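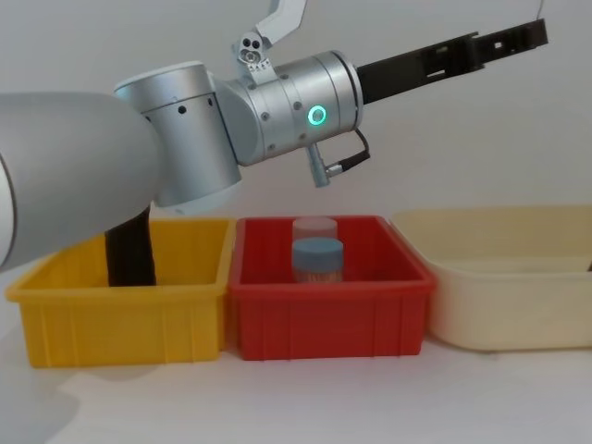 The defrost reminder in a compact refrigerator is usually a very small light, and its shape has received little attention in earlier work. In the refrigerators of our study the reminder was placed inside the cabinet, near the thermostat dial, so the user could see it only when the door was open. Product designers in other fields often give such a light more area and more contrast. The green ring with a darker center on the side of the robot wrist in Figure 2 is one case of this form, set into a curved metal surface with small screw heads near it. We used the ring form for the outside reminder of our second group, but in amber, and we kept the point form for the inside reminder of the first group. The color was the same in both groups, so that only form and position were different.

### 3.2 Households and appliances

We invited 122 households in the town of Berniden to take part, and 100 of them stayed in the study until the last visit. All of them already owned a compact refrigerator with manual defrost, used as the only refrigerator or as a second one. The appliances came from two makers, Stetar and Vitometti. The Stetar cabinets have a full-width freezer box with its own small door. The Vitometti cabinets have an open ice tray compartment, and in these the frost grows also on the back wall, which makes the thickness more difficult to judge by eye.

Households were assigned to the inside or the outside reminder by drawing sealed envelopes. We did not match them by age of appliance. This is a weak point of the design, and we return to it in Section 5. The households which left the study did so mostly for ordinary reasons, such as moving to another apartment or replacing the refrigerator. In a few cases the reason was not given.

The reminder unit was built by the third author. It contains a battery, a timer and a temperature probe, and it has no connection to the cooling circuit. The probe was fixed with tape to the evaporator plate. When the probe reading showed the pattern that we connect with thick frost (see Section 2), the light came on and stayed on until the user pressed the reset button. There was no sound. In a pilot test the participants had found a sound annoying at night, especially in one-room apartments where the bed is near the kitchen.

### 3.3 Measurement of frost

Frost thickness was measured at each visit with a plastic depth gauge at 5 marked points on the evaporator plate. We took the mean of these points as the value for the visit. The gauge must be pressed lightly, because soft frost gives way and the reading becomes too small. Two of us, Lashari and Ambaye, made all the measurements, and before the study they practiced on the same plate until their readings agreed.

The door had to stay open during the measurement. To limit the warming of food, the person who measured worked with a time limit of 2 minutes, and the food from the freezer compartment was kept in an insulated bag. If the time was over before all the points were done, the missing points were left blank and not repeated on the same day.

Participants also kept a paper log. They were asked to write down each defrost, the method they used (towel and warm water, fan, or only waiting), and whether they had seen the light before they decided to do it. The logs are less complete than we hoped. Some participants wrote every detail, even what they cooked with the food that had to be eaten, while others returned a page with one line. We therefore use the log for the date and the method only, and we do not interpret an empty line as "no defrost" if the probe record shows a long warm period.

### 3.4 Treatment of the probe record

A defrost was counted when the probe stayed above the melting point long enough for the plate to become clear. Short warm periods also appear in the record, for example when the door was not closed well or when the power was off. We separated the two cases by the shape of the curve: during a real defrost the temperature stays flat for some time while the ice melts, and then it rises quickly. Pearce and Baxter read all the curves independently, without knowing the group of the household. Where they did not agree, Ng decided.

It was not always possible to decide. In the Vitometti cabinets the probe sits farther from the back wall, and the flat part of the curve can be very short even if much frost was present. We marked such events as uncertain and made the analysis with them and without them — the two versions are both given in Section 4.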